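Edel World Briefing review: a year with a paid politics digest

Home / Reviews / News and Politics Tools
Aug 7, 2026

I have been paying for Edel since last December. It is a daily digest of world politics put out by Nollbridge, and it comes as an app, an email, or both. I write up foreign affairs for a small regional site, mostly short pieces on what a vote or a summit means for readers here, and I needed one place to start the morning. I paid for the subscription myself.

The basic plan is $68 a year. The plan with the archive is $88. I took the basic plan first and moved up in the spring.

What you get

The morning edition is split into a lead item, a set of short items by region, and a calendar of what is coming up: elections, court rulings, budget votes, talks between ministers. Each item runs to a few paragraphs. Under every item there is a list of sources, and the sources are links to the statement, bill or transcript where one is public. That last part is what I pay for. When a foreign ministry puts out a statement and six outlets paraphrase it six ways, I want the statement.
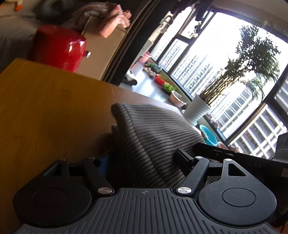
Can you read it without the app?

The email edition carries the full text of every item, including the source list, and it works fine in any mail program. You lose the saved items and the calendar filters, and corrections made later in the day don't reach you unless you open the web version.

It takes me 15 minutes to read the whole edition if I don't follow the links. On a day with a big story it can be longer, though the editors keep the lead item short even then and put the background on a separate page.

How the coverage holds up

Coverage of Europe and the Middle East is strong. Items on coalition talks are clear about who needs whose votes, and they keep a running note of how many seats each party holds so you don't have to look it up again. Border and treaty disputes get a background page with the dates of earlier agreements, the text of the relevant resolutions, and the position of each government in its own words. I checked a handful of these pages against the original documents and found one wrong date. I wrote in, and it was fixed by the next morning with a line at the bottom saying what had changed.

South America is good on elections and thin between them. West Africa is thin all year. Southeast Asia gets better treatment than I expected, mainly on trade. Pacific island politics hardly shows up unless a larger country is involved, and if that is your beat you should look elsewhere.

On domestic politics, Edel mostly stays out of it except where it touches foreign policy. Senate votes on treaties and arms sales are covered. Campaign stops and Sunday interviews are not, unless someone says something that changes a position. Some readers will miss that. I get plenty of it from other places.

The writing is flat on purpose. There is a house rule, printed on the about page, that an official's claim has to be put next to what the record shows or marked as unchecked. They stick to it most of the time. In a few items on sanctions I thought the unchecked label was missing where it should have been used, and I would like to see it in the email in bold. At the moment it is easy to skim past.

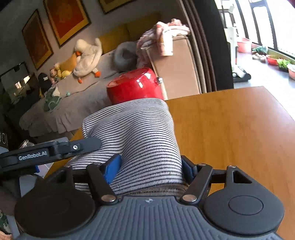 The calendar is the other part I use daily. You can filter it by country and by type of event, and it will send a notice the evening before. Dates that are expected but not set are shown in gray. It missed a snap vote in the spring by several hours, but so did most of the outlets I follow. What bothers me more is that finished events drop off the calendar at midnight. If you want to check which day a vote took place, you have to go to the archive, and the archive costs extra.

About the archive

It goes back to the first edition and can be searched by country, person, or treaty. Search is fast but literal. If you type the short name of an agreement and the editors used the long one, you get nothing. Place names with more than one spelling are a problem too. I keep a list of the spellings they use taped inside my notebook, and I shouldn't have to.

For a general reader I don't think the archive is worth the higher price. For anyone who writes or teaches about this material, it probably is.

Compared with the others

I used Rodedura for two years before this. It is cheaper and has more items per day, and the audio edition is pleasant to listen to. It rarely links to primary documents, though, and its headlines lean on adjectives. A senator's comment becomes a clash, and a delay becomes a collapse. After a while I was rewriting them in my head.

Voß is the more serious rival. It is a weekly, published in German and English, and its long pieces on European defense and energy policy are better than anything in Edel. The English edition comes out a day later than the German. It is no help if you need to know what happened overnight. I still read it on the weekend.

App and billing

The app is plain and stable. Version 2 came out while I was subscribed, and it moved the saved items from the bottom bar into a menu, one tap further away. Text size can be changed but the source lists stay small. Dark mode works. Offline reading works if you opened the edition once while connected - the app doesn't fetch it on its own, so on travel days I open it before I leave the house.

Renewal is automatic, and the reminder email came a week ahead. Moving from the basic plan to the archive plan was handled fairly: I paid the difference for the months left. Canceling is done on the account page. I tested it as far as the last confirmation button and there was no phone number to call.

Good: links to original documents, clear corrections, a useful calendar, short items.

Not so good: weak on West Africa and the Pacific, literal archive search, past events vanish from the calendar on the basic plan.

I have renewed for another year on the archive plan. If you only want to keep up with the main stories, take the basic plan, read the email edition, and skip the app.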